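Mestlow Opens Sign-Ups for Spring Bedroom Tidying Program

Mestlow, a home organizing service, will start its spring bedroom program in March. The program is open to renters and homeowners and covers one bedroom per household, with two visits of three hours each. There are 160 places.

The first visit is spent on the floor. Clothes and small items are picked up and put in a basket, and the walkway beside the bed is cleared before any drawer or closet is opened. Sorting comes on the second visit.

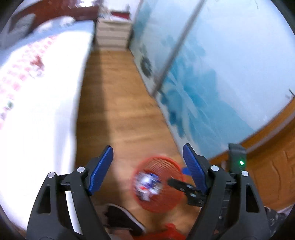
"People want to start with the closet," said Nantana Kamolrat, program manager at Mestlow. "We ask them to leave it shut. A basket on the floor is enough for the first day – you fill it, you move it, you keep going."

Mestlow worked in more than 440 homes last year, most of them apartments with small bedrooms. Thongchai Khamphan, who trains the company's organizers, said narrow rooms take longer because there is nowhere to set things down.

Households keep the basket after the second visit. Storage boxes are supplied by Prerasell and can be ordered separately.

Sign-ups are open now through the Mestlow office and close when all places are taken.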